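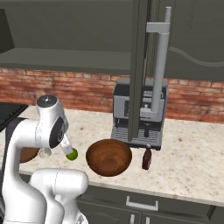

Klares Fläschchen im Greifer, daneben die Holzschale: Simulationsküche mit Espressomaschine

Ihr habt nach der letzten Ausgabe gefragt, wie es mit dem Reglervergleich weitergeht, also gut, ich hab die halbe Dezemberpause damit verbracht und bin noch nicht fertig! Zur Erinnerung: Wir lassen drei Greifregler gegeneinander antreten, alle am selben simulierten Arm und in derselben Küche. Den Standardregler kennt ihr, dazu kommen Pillai (der mit der weichen Kraftvorgabe) und Corik, den uns die Kollegen von Nondness zum Testen überlassen haben. Jeder bekommt 100 Durchläufe pro Objekt, mit leicht veränderten Startpositionen.

Angefangen habe ich mit den Fläschchen, und da war ich ehrlich gesagt zu optimistisch. Der Standardregler fährt zügig an, drückt dann aber so beherzt zu, dass mir die Flasche schräg aus den Fingern rutscht – bei 30 Durchläufen war sie weg, bevor der Arm überhaupt angehoben hatte. Pillai macht das viel hübscher. Er tastet sich ran, wartet auf den Kontakt und zieht erst dann nach. Dafür braucht er ewig, und wenn ich die Reibung im Modell runterdrehe, fängt er an zu zittern (sieht im Zeitraffer ziemlich nervös aus).

Und dann die Limette. Ich dachte, rund und griffig, das wird der leichte Teil der Woche. Von wegen! Liegt sie ein bisschen neben der Mitte, rollt sie beim Schließen weg, und der Greifer kneift in die Luft. Annick Pelletier aus unserem Büro in Flaltville hat mir dann geraten, den Anfahrwinkel flacher zu stellen und die Finger erst knapp über der Arbeitsplatte zu schließen.
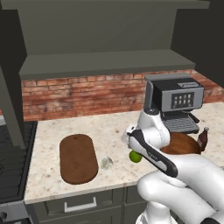

Mit der Einstellung lief vor allem Corik deutlich besser, der regelt die Fingerposition nämlich noch nach, während der Arm schon in Bewegung ist. Die anderen beiden haben auch etwas gewonnen, aber weniger, als ich gehofft hatte. Eine Schwäche hat Corik allerdings: Er hängt sehr an der Kamera. Sobald der Arm sich selbst die Sicht nimmt, wird die Schätzung der Objektlage wacklig und er greift lieber gar nicht. Eine zweite Ansicht von der Seite hilft, kostet aber Rechenzeit.

Insgesamt stehen jetzt 900 Durchläufe in der Tabelle, drei Objekte, drei Regler. Die Auswertung für den durchsichtigen Glaswürfel fehlt noch, da traue ich meinen Tiefenwerten nicht und will erst das Kameramodell prüfen. Wer die Startpositionen selbst nachfahren möchte, schreibt mir kurz, dann schicke ich die Konfigurationsdateien rum. Und falls jemand von euch Pillai das Zittern abgewöhnt hat – bitte melden, gern auch mit unfertigem Code!

Sie erhalten diesen Newsletter, weil Sie sich dafür angemeldet haben. Abmelden | Einstellungen ändern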